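Pongsiri is moving, and I got a peek at the new space

March 22, 2022

Big news for anyone who, like me, plans the whole week around lunch: Pongsiri, the noodle place on the corner by the bus depot, is moving into the old Voretti office building in October! I stopped in for soup yesterday and the folks at the counter confirmed it before I'd even sat down.

They've taken a 12-year lease on the ground floor, all 2,930 square feet of it. The current place has 5 tables and one very wobbly stool (I know that stool well), so this is a huge step up. The building has been sitting on the market ever since Voretti packed up and went out to the Plonis business park, and I was starting to think it would end up as storage units.

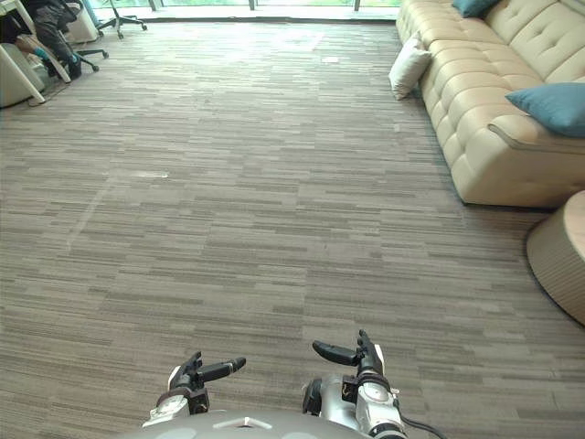

The kitchen is the big job, of course. City permits are in for the vents and the gas line, and Skevis is doing the build-out, the same crew that fixed up the library annex. They expect to start this summer. I asked if the office carpet would stay and got a very firm no – tile is going in, and I can't say I blame them with that much chili oil going around.

The menu stays the same at first, with three new dishes coming once everyone has settled in. One is a crab fried rice, and I've already told them I want to be first in line. Prices aren't set yet.

The old spot stays open through the summer, lunch and dinner, cash or card. Parking at the new address is in the back lot, and you get in from the alley side.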